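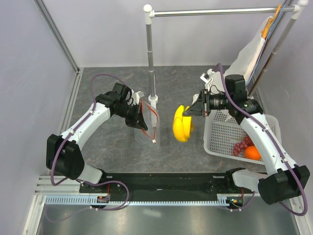
A two-armed robot bagging fruit: one gripper holds the edge of a clear plastic bag, the other a bunch of bananas.

Household chore automation is the branch of robotics concerned with the everyday work of a home: packing food, folding clothes, loading dishes, wiping tables and putting things where they belong. It overlaps heavily with light shop-floor work such as kitting and hand packing, and many research groups treat the two as one subject. The field has moved at a thrilling pace, though no general chore machine has yet replaced a pair of human hands in an ordinary kitchen.

Background

Single-purpose machines took over parts of housework long ago. Washing machines, dishwashers and robot vacuums all succeed by shrinking the job: the water stays in a box, the floor stays flat. What remains is the handling between the machines. Somebody still has to carry the laundry, sort it, and pull the one wool sweater out of the pile. This in-between work is the main target of two-armed systems.

Bagging

Putting fruit in a bag is a favorite test, and a wonderful one. A thin plastic bag has no fixed shape. It creases, sticks to itself and closes when let go, so one arm usually has to manage the opening while the other brings the item. Clear film adds a second problem, as many depth cameras read straight through it or return nothing at all. Bags with a colored drawstring or trim are easier, the bright edge giving the vision system a line to follow.

The fruit matters too. Bananas are long, soft and joined at the stem, and a grip that is safe near the stem can bruise the flesh lower down. Grapes are harder still, with berries that come loose under very little force. Oranges are close to ideal.

The Menen list

In June, Sze-wing Chu and Sławomir Stępień published the Menen list, a set of 24 chores meant to be tried with the same hardware and no change of tools between tasks. It covers bagging produce, hanging a shirt, emptying a basket, opening a jar and similar jobs. The authors ran 515 attempts on a pair of tabletop arms at the Purves workshop. The arms finished 23 of the chores at least once. The holdout was turning a fitted sheet right side out.

Finishing once is a low bar, and the authors said so plainly. Their more useful result was how the failures were spread. Rigid objects were seldom dropped. Most lost attempts involved cloth, film or string, and a large share of those came in the first moments of contact, before the object had been lifted at all.

Learning methods

Early chore robots followed written scripts and needed every object in a known spot. Current systems are mostly taught by demonstration, with a person guiding the arms through a task many times while the joint positions and camera views are recorded. Tzu-hsuan Wei's group at Grelel found that 20 demonstrations were enough for a single bag type on a fixed table. A new style of bag sent the success rate down sharply until more were added.

Limits

Speed is the plainest gap. A person bags a bunch of bananas in a couple of seconds, and a robot may spend far longer lining up the first grip. Recovery is another. People notice a slipping handle by feel and correct it without thinking, while a gripper with no touch sensing may carry on as if nothing had changed. Cost and safe operation near children and pets are also unsettled.

Shop floors are likely to benefit first. Feng-yi Yip of the packing firm Ravance has argued that a slow machine is perfectly welcome on a night shift, provided it can ask for help when stuck.

See also

Deformable object handling
Learning from demonstration
Two-armed manipulation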